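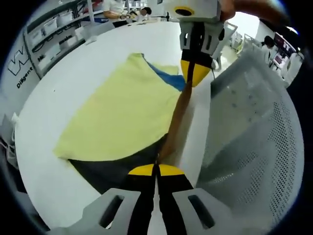

Textiles for Non-Majors
Handout 4: Grain, Stretch, and Why Your Shirt Twists

Read this before lab. Reading it during lab is a tradition, and the lab grades reflect it.

1. Some words you need

Warp yarns run the length of the cloth. They were under tension on the loom the whole time and have very little give left in them. Weft yarns go across, over and under the warp, and tend to be a bit softer and a bit stretchier. The selvage is the tidy edge on each side where the weft turns around and goes back. If you cut the selvage off before you marked the grain, see section 5.

Lengthwise grain follows the warp. Crossgrain follows the weft. Bias is any other direction, and true bias is the 45 degree line between the two.

2. Why bias stretches

Pull a woven cloth along the warp and you are pulling on yarns. Pull it on the bias and you are mostly pulling on the little square holes between the yarns, which fold up into diamonds. The yarns hardly get longer at all. The cloth gets longer in one direction and skinnier in the other, and dressmakers have been charging extra for this effect for a long time.

Two consequences:

A skirt cut on the bias will grow on the hanger. Hang it overnight before hemming. Students who skip this end up with a skirt that is level at noon and a handkerchief hem by supper.

A bias seam sewn with a short, tight stitch will pop, because the cloth gives and the thread doesn't.

3. Knits are a different animal

A knit has loops where a woven has a grid. Loops open up when pulled and close again when let go, at least while the fabric is young. We talk about wales (columns of loops) and courses (rows of loops). Most plain jersey stretches more across than along. It also curls at the cut edge, toward the back at the sides and toward the front at top and bottom. You can use this to tell the right side from the wrong side, which is the only favor jersey will ever do you.

Twisting side seams on a T-shirt come from yarn that was spun with too much twist and wants to unwind in the wash. The fancy word is spirality. Cutting the pieces off grain gives a similar result, so check the wales before you blame the mill.

4. Stretch and recovery

Stretch is how far the cloth goes. Recovery is how much of the way back it bothers to come. Shoppers test the first in the store and find out about the second at the knees.

For the worksheet:

stretch % = (stretched length - starting length) / starting length x 100

growth % = (length after rest - starting length) / starting length x 100

Worked numbers: a strip marked at 655 mm and pulled to 900 mm has stretched 245 mm, or 37.4 percent. Report one decimal place. Your calculator will offer nine. Decline.

Cut 3 strips from each cloth: one lengthwise, one crosswise, one true bias. Label them before you cut the next one. Three unlabeled beige strips are not data.

The lab cloths this term go by their supplier names. Pulura is a plain weave, Isix is a jersey, Falcão is a twill, and Limo is a rib knit that does not care what you want from it. Do Limo last.

5. Finding the grain when the selvage is gone

Pull out a single yarn near a cut edge and look at the line it leaves. Try the other direction too. The way with less give is usually the warp. Giving the cloth a sharp tug each way also works: warp tends to snap, weft tends to thud. This sounds made up until you hear it.

On a knit, fold along one wale and pin.

6. Before lab

Bring fabric scissors, a ruler in millimeters, and a soft pencil. Ballpoint ink travels through jersey and onto the table. Pre-wash nothing; we do the shrinkage test in August session only.

Worksheets go in the tray by 4. The tray is emptied at 4.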